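Subject: Re: [field-carriers] Edge follower wandering on gravel, auto-tune fixes it

On 23rd May a list member wrote:

> For anyone with a Gellow carrier that wanders on unpaved tracks: don't
> take it apart. We had ours weaving side to side on gravel for most of
> the spring and the whole thing was cured by running the Clillix
> auto-tune twice in a row and accepting whatever it gives you. It set
> our edge threshold to 76 (factory is lower) and the carrier has been
> straight as a ruler since. No tools needed.
>
> I would also turn off the wheel correction completely. On gravel the
> wheels slip anyway so the numbers are garbage and the camera does a
> better job alone.
>
> Whole job takes a coffee break. I can't see why Gellow doesn't put
> this in the manual.

Glad yours is running straight. I don't believe the explanation, though, and I'd ask people not to go and copy that number before they've looked underneath.

We run one carrier at Handstead, same generation as yours going by the menus you describe. It goes out along the long track with fence material and feed and comes back empty, 800 meters each way. It started pulling right in the spring. I tried auto-tune first because that's the lazy thing to try and I'm as lazy as the next person. It came back with a different threshold each time I ran it. If a tuning routine gives me three answers on one track in one morning, I'm not going to accept the third one on the grounds that I've gotten tired of pressing the button.

Consider what it has to work with. The edge follower looks for a change in brightness along each side and steers for the middle of what it finds. Fine on a paved yard with a curb. On our track the two sides don't match at all.

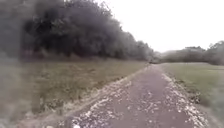
The long track at Handstead. Rough verge on the left, mown field on the right.

The pale stone on the right makes a proper band, thick close up and thinner as it goes out. On the left there's only a scatter of it and then you're straight into dry grass, and some of that grass is nearly as light as the grit. Raise the threshold and you keep the right side and start throwing away the left. Lower it and every light patch on the running surface becomes a candidate. I don't see what number fixes that. Maybe your track has two good edges, in which case 76 might be perfectly fine for you, but then it's a fact about your track and has nothing to do with mine or anybody else's.

What was wrong with ours was mechanical. In the order I found it:

The camera bracket had slipped. It's held by a clamp on a round bar, and somebody at Gellow thought friction would do. Ours had turned a little to one side. You wouldn't spot it standing next to the machine. I only saw it after I parked the carrier square to the shop wall, hung a plumb line in front of it and checked where the line fell on the screen. It should sit on the center mark. It didn't. I set it back, drilled the clamp and put a roll pin through it. Gellow will tell you this voids something. Fine.

The steering motor coupling was worn. Ours has the Rusnák unit with the rubber spider between the two halves. The spider had gone soft on one side and the whole linkage had play in it. With the power off, take hold of a front wheel at the front and rear of the tire and rock it. If it moves before the motor shaft does, you have the same thing. The follower asks for a correction, nothing happens, it asks for more, the slack takes up all at once and off she goes. That is a weave. Sounds a lot like what you described, by the way.

The fasteners on the motor plate were loose as well. I torqued them to 11 Nm, which is what's stamped on our plate. Check yours before you take my word for it, plates have changed over the years.

Then the wheel correction. Please leave it on. I know the argument about slip, and on loose stone it's partly true, but most of our track has packed down smooth in the center and the wheels read well enough there. Where it gets loose is out at the edges, and if the carrier is in the loose stuff then it's already in the wrong place and I want it to notice. With the correction off there's nothing to disagree with the camera. When the camera loses the left side the carrier will cheerfully follow the right one into the field. I had it do exactly that with the correction off, at walking speed, with me beside it and my hand on the stop. It was very confident.

What I do now, for whatever it's worth to the list:

Power off, isolator out, chock it. Rock both front wheels. Look at the spider with a flashlight, and if there's rubber dust in the housing, change it.

Put a wrench on the motor plate.

Wipe the camera window with a damp cloth. Dry cloths scratch it, and a scratched window in low sun is a whole other message.

Plumb line check against the wall.

Power up, load the factory threshold, wheel correction on, and run the first stretch at the slowest setting, walking beside it within reach of the stop. Once out and once back. The way back matters because the good edge is then on the other side, and a bent bracket shows up as a pull that changes sides relative to the track but stays the same relative to the machine. If it pulls toward the stone both ways, then you can start blaming the software.

Only after that would I touch the threshold, and then by hand, in steps of 3, writing each one down. I ended up one step off factory. I can't swear that step does anything. It may be that I wanted to have changed something.

There's one more thing to be said against auto-tune, and it's the one that bothers me most. It saves over your previous values without asking. Copy them off the screen with a pencil before you start. I've asked Clillix where the old ones are kept and was told they're "not retained in this release." So if anybody has already followed the advice above and wants to get back, the only road I know of is the factory reset, and that takes your stop points with it. Ours took most of an afternoon to teach again.

To the original poster, some things I'd like to know before I'll call it cured. Did you run auto-tune on a dull day or in sun? Ours behaves itself under flat gray sky and gets worse with shadows from the trees, so a week of clouds will make any setting look clever. Did anyone else handle the machine between the bad runs and the good ones, a tire change for instance? Jacking it by the front crossmember can shift the bracket, in either direction. And has it been loaded since? An empty carrier hides a soft coupling pretty well.

If you rock the wheels and there's no play, and the plumb line falls on the mark, I'll say so on the list and eat my words. I'd still like the correction back on.

I'm changing our spider again in June regardless of how it looks. The replacement is a harder rubber than the original and I don't know yet whether that's kinder to the gearbox or worse. If anyone has run the hard one through a full season on a Rusnák unit, tell me how the bearings looked when you opened it up.

--
Handstead yard and tracks
Gellow carrier, Rusnák steering, Clillix edge follower (factory threshold, near enough)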